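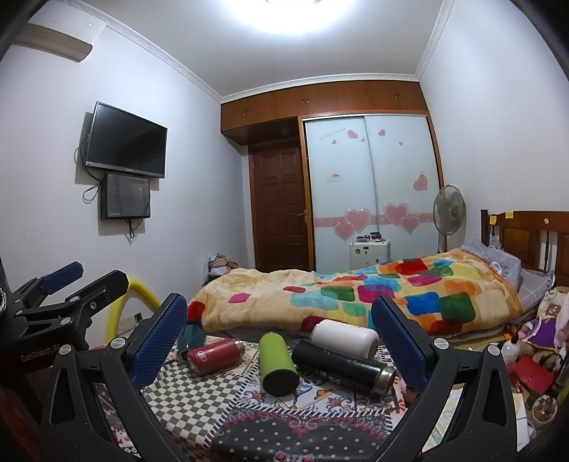
Chapter 3
Planning and Budgeting for Handling Equipment

We use cookies to remember your reading position. Accept | Manage settings

Introduction

The purchase price of a gripper is seldom the largest cost that its owner will meet. Pads wear, pins and screws need replacement, and staff must be given time to learn the equipment before it does useful work. A budget that records only the supplier's quotation will therefore be short within the first year.

This chapter deals with the period before an order is placed. It is written for readers who must prepare a request for funds and defend it to people who may never have handled the equipment themselves. Technical selection is covered in Chapter 2 and is repeated here only where it affects cost.

3.1 Starting from the task

A plan should begin with a written account of the objects to be handled and the places in which they will be found. Bottles and flasks are a useful case. They differ in width and finish, they may lie on their sides, and a patterned cloth beneath them offers a less even background than a plain bench. Equipment intended for homes should be costed against rooms with beds, cables and crowded shelves. If trials are to be held in such rooms, the budget must also allow for access, travel and insurance.

The Luvden study, to which we return throughout the chapter, shows the effect of leaving this step until later. Getsemaní Olvera prepared the first estimate on the basis of a single workshop in Salinas. When the work was extended to furnished bedrooms in Priltbridge, the estimate had no line for spare pads and none for Saturday working. A revised request was submitted in September, and the delay cost more than the missing parts.

3.2 Paired equipment

Where a task calls for two grippers, the second should be entered as a separate item with its own spares. Tihomir Milošević, who reviewed the Luvden accounts, found that 60 replacement pads had been ordered for one gripper and none for the other. The supplier, Sestell, charged 1289 for the later order, including carriage.

Readers should draft a task statement of their own before continuing to Section 3.3, where it will be used to set out a first-year budget.

Last updated: September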